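Setting Up and Scoring a Bench-Clearing Run with Two Arms
Last updated Jan 13, 2021

Every team that enters the Prirarport bench event has a video of its arms putting a beaker away. We have several. They are fun to show to parents, and I no longer believe any of them, including the ones I was in the room for. A video tells you that a thing happened once, after somebody picked which clip to keep.

This page is for new members who have been through the safety talk and have been handed a bench slot in Room 1153. It covers laying out the table, checking the arms, running a block of trials and writing down the result so that the rest of us can trust it. It does not cover training a policy. If you came for that, read this first anyway, since half of the "training problems" we chased last season were a rack that had been nudged over between sessions.

What you need

The two-arm bench, powered down when you start
The glassware set and the storage pieces (tray, rack, bin)
A printed layout card and a blank score sheet
A laptop with Clanent 2 on it, not the old version
A second person

The second person is required. One of you drives, one of you scores, and the scorer does not touch the laptop. We tried letting the driver keep score. The numbers went up and the arms did not get any better.

Step 1. Clear the table and look at it

Take everything off, including whatever the last group swore was "part of the setup." Wipe the surface down. Run your hand along it and pick up any bits of glass or plastic (wear the gloves). Clear scraps hardly show on a gray table, and the wrist cameras are no better at seeing them than you are.

Look at the rail and both arm bases next. You are checking for loose bolts and for anything that has dropped down behind the front edge. If something has fallen in there, get it out with the power off. Do not slide it out with a ruler while your partner boots the system. Yes, that came up.

Step 2. Check the cables before you check the code

With the power still off, move each arm by hand through its reach, slowly. Watch the cable as you go. It should have enough slack to get over the elbow and around the wrist without pulling tight, and not so much that a loop hangs down where the gripper works. New members tend to skip this step because it's boring and the cable was fine yesterday. The cable is a moving part. Treat it like one.

If a loop looks wrong, unclip it and route it again. Don't add tape. Tape works for a day, and then it comes half off and sticks to a funnel.

Step 3. Place the storage pieces first

The tray goes toward the back on the left. The rack goes on the right, at the angle on the card. The bin sits out on the left side. Set these before any glassware, and check them against the card from where you are standing, then again from the other end of the table.

You will hear that placement doesn't matter because a good policy should handle variation. I would like to see that policy. Until somebody brings one in, start each block from the card, and if you want to test variation, change one thing on purpose and write down what you changed. Accidental variation is no test of anything. You can't say afterward what was different.

Step 4. Place the loose items

Use the cluster layout unless your session plan says otherwise. In the cluster layout the small pieces stand close together in front of the tray, and the squeeze bottle stands between them and the rack. It looks easy and it isn't. The pieces are near enough to one another that a gripper going for the first one can bump the next, and most of them are see-through or white.

Leave some open table near the left arm. It needs somewhere to come down.

Keep the bottle empty. I don't care how good the demo would look with water in it.
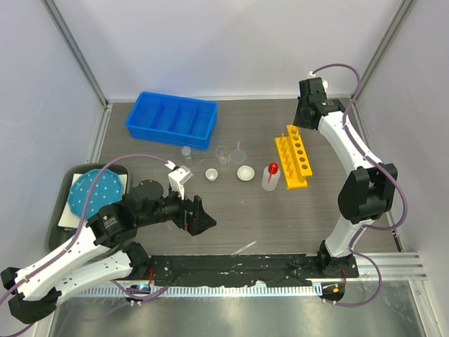 Deschamps Robotics Club – Bench Team, Pinley Campus

Step 5. Bring the arms up

Power on, hands off the table, and let both arms go to their ready pose. Say "arms live" out loud before you do it. It feels silly the first time and you will be glad of it later.

In Clanent, open the bench profile and confirm that both wrist cameras are giving you a live picture. Wave a gloved hand in front of each one, from outside the work area, and see that the correct window changes. We once lost an afternoon to swapped cameras. The arms still moved, and they moved smoothly, which fooled everyone. A smooth motion proves that the motors are fine and very little else.

Open and close each gripper. Then drive each wrist over its own side and back. If either arm hesitates, stops short or makes a noise you haven't heard before, shut it down and write it on the sheet. Do not "run a few and see."

Step 6. Agree on what counts before you start

The scorer reads the rule for the session out loud, and both of you sign the sheet under it. Our default rule for one item is:

The item ends up in the place the card names for it
It is upright, if the card says upright
Nothing else on the table has been knocked over
No human hand or driver correction was used
It was done inside the time limit

Miss any of those and it's a miss. There is no "basically." If the jar is in the tray and leaning on a divider, look at the card. If the card says upright, the jar is not upright. Partial credit has its uses when you're hunting for the reason a grasp fails, and there's a notes column for that. It does not go in the score.

The argument I hear most is that the Prirarport judges are softer than this. Maybe they are in the early rounds. I haven't seen anything in the rule book that says so, and I'd prefer that we find out by being pleasantly surprised.

Step 7. Run the block

A block is 12 trials. All of them count, starting with the first one. If you want warm-up trials, do them earlier, mark them as warm-up before you press start, and don't go back and relabel them.

For each trial:

Reset the table to the card
Scorer says "ready," driver says "running"
Driver starts the trial and takes both hands off the keyboard
Scorer watches the table, not the screen
At the end, scorer writes the result before anyone talks about it

That last line matters more than it looks. Two people who want a robot to work can talk each other into nearly anything in the time it takes to pick up a pen.

When a trial goes badly, stop it with the button and keep the file. Resist the urge to delete it. Going into this winter the team had 1423 saved trials from the bench, and I'm sure there should have been more, since the early folders have gaps in the numbering and the gaps tend to fall right after a run of misses. Draw your own conclusion. I have drawn mine.

Step 8. Write it up the same day

Put three things in the log: the score for the block, the layout card you used and anything that was different from the card. Then write a line or two on what failed and how. "Grasp failed" is not useful. "Right gripper closed above the rim and pushed the dish back" is.

Please leave out the following words: robust, reliable, solved. If the score is high, the score will say so. One block is a small number of trials, and a good block followed by a bad one most likely means that you have a middling system and had one lucky day. Run it again with a different driver. If it holds up for someone who wasn't there the first time, bring it to the meeting.

Common problems

The gripper closes on nothing beside a clear item. Check the lighting before you blame the model. Bright patches on the table move when somebody raises a blind. Note the state of the blinds on the sheet.

The arm places tubes well at one end of the rack and poorly at the other. The rack has probably turned a little. Put it back on the card angle and repeat. If it still happens, you may have a real finding, so log it and leave the setup alone until another pair has tried it.

The two arms wait for each other. We don't have a good fix. Giving each arm its own side of the table helps, and it also makes the task easier than the one we entered, so mark those blocks clearly.

The score jumped after a software update. Be suspicious. Rerun the old version on the same card on the same day. In my experience with Clanent updates, the jump mostly goes away.

Everything worked until visitors came in. Ask them to stand back from the side walls. A dark coat beside the enclosure is a new background as far as the cameras are concerned.

Shutting down

Send both arms to rest, power off, then reach in. Put the glassware back in its box and leave the tray, rack and bin where they are. Count is on the lid of the box. If a piece is chipped, bag it and put it in the tray by the door, don't return it to the set.

Score sheets go in the binder, all of them. The next layout cards come out in February and will move the bottle to the other side of the rack, so don't get too attached to the numbers you have now. Bench slots for that card will be posted on the door of 1153.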